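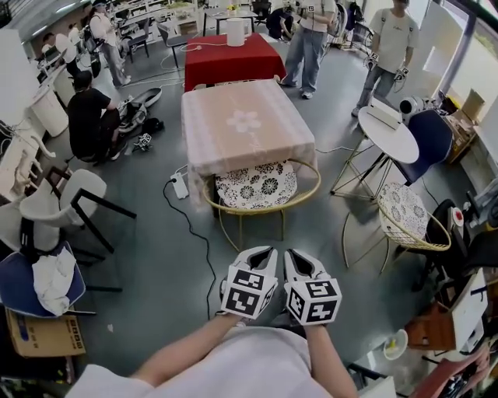

Can Machines Do the Chores Yet? Pictures from Flustdale

Two hands in white gloves with marker cubes on their backs, ready to start. The tablecloth ahead is pale pink with a big white flower, and the kettle is on the red cloth behind it.

Fiachra Mac Carthaigh keeps this page for readers who ask how far along household machines are. The short answer is that they can do a few jobs slowly, and most jobs only when everything is where they expect it.

The work at Flustdale starts with people. Someone does a chore by hand, the motion is recorded, and a machine is trained on the recording. The Orus list has 16 chores on it. Clearing a table needs up to 225 recordings before the arm will try it alone.

How the chores stand in December

Moving a kettle from one table to another: works on most tries. The cord is still a problem – the arm does not plan for it.

Pushing in a chair: works on a bare floor. Thin legs are harder to grip than thick ones.

Straightening a tablecloth: not yet. Cloth folds in a new way each time, and the Mishra software loses track of the corners.

Picking up a crumpled cloth: yes. Folding it afterward takes 18 minutes, and the result would not pass in a shop.

Emptying a trash bin: not tried.

Iltisska is working on the shop-floor list, mainly shelf stocking and packing boxes. Those jobs repeat more than housework does – the same box, the same shelf – and progress there has been quicker.

Page updated 26th December.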